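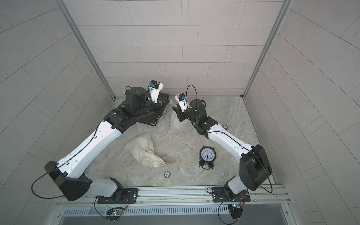 Lerkis is a family of network-attached storage enclosures designed by Hendrik Dewulf and sold by the Rustad company. It is intended for small offices that keep shared files on their own premises and need basic protection against the failure of a single drive.

Design

The standard enclosure holds 6 drives in removable trays. Each tray locks with a lever and can be pulled while the unit is running. Two network ports are fitted at the rear; they may be joined into one link or kept separate, with the second taking over if the first goes down. The power supply is internal and can be replaced by removing two screws.

A smaller model, the Lerkis 2, holds a pair of drives and has one network port. It uses the same trays, so drives can be moved between models, but an array built on the larger unit cannot be read by the smaller one.

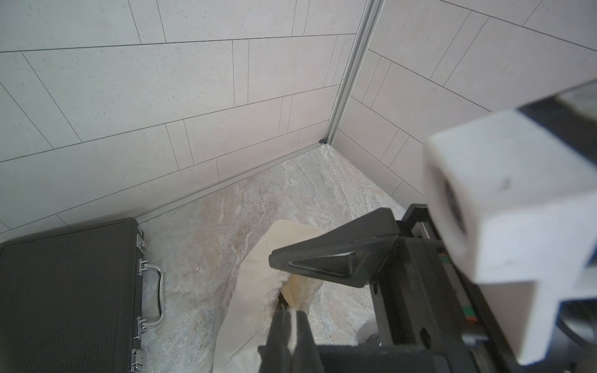
Software

The enclosures run Vorport, a storage system written under the direction of Solveig Lie. Vorport splits each file into blocks and stores a checksum with every block. When a block is read, its checksum is computed again and compared with the stored value. A block that does not match is rebuilt from the remaining drives, and the event is written to the system log.

Snapshots are kept on the same array and do not protect against loss of the whole unit. Copies to a second enclosure are handled by Mirport, a separate package that sends only the blocks changed after the last transfer. Mirport listens on port 1730 by default. Both units must run the same major version of Vorport.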